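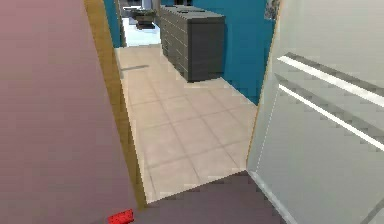

Image: Grernwood

I see Hestura has bought another slice of Baudry's fight promotion, and we are all supposed to be pleased. The press release came out in October and said the word "partnership" four times in one paragraph. I read it twice, looking for the bit where it says what the fighters get. Perhaps my copy was missing a page.

I've followed Baudry's shows since they were held in sports halls with the basketball lines still on the floor. I like boxing and I like mixed martial arts, and I don't mind people making money from either. What I do mind is being told that a company selling energy drinks has had a sudden change of heart about athlete welfare.

The new scheme works like this, as far as I can tell. Any fighter who signs for 6 bouts gets "ownership units" in the promotion. The word shares does not appear anywhere, and I'd guess a lawyer was paid well to keep it out. The units can't be sold for 11 years. They carry no vote. If you leave, lose your licence or fall out with the management, they go back in the pot. I have a loyalty card from my local coffee place with better terms than that.

Colette Jacquet has signed, and her name is on all the posters. I'm glad for her if she got a decent fee up front, and she might have done, being the one person on the roster that casual fans have heard of. She told the post-fight press conference that she "feels like an owner now". Fine. I'd like to hear how the lad on the opening bout feels, the one who drove himself there and paid for his own medical.

Then there's the crowd. Baudry gave the attendance for the last show as 3228, which may well be the number of tickets printed. I was there, high up on the left, and there was a whole block behind me where people had put their coats on the seats and stretched out. It was a good night all the same. The co-main was scrappy and far too long but the main event had me on my feet, and Jacquet's body work in the third round was as good as anything I've watched this year.

The streaming side worries me more. Zamomach has the rights now, and it has already moved the prelims behind the dearer subscription. When Baudry had his own channel it was ugly and it froze, but it cost very little and you could watch the undercard. A young fighter with no telly time has nothing to show a sponsor, and those "units" won't pay for a training camp.

A few readers wrote in after my last post to say I should give it a chance. All right. Publish the contract with the names blacked out, tell us what the units paid at the end of the first year, and I'll read every line of it. Until then I'm buying my ticket for the fights and leaving the partnership talk to whoever wrote it.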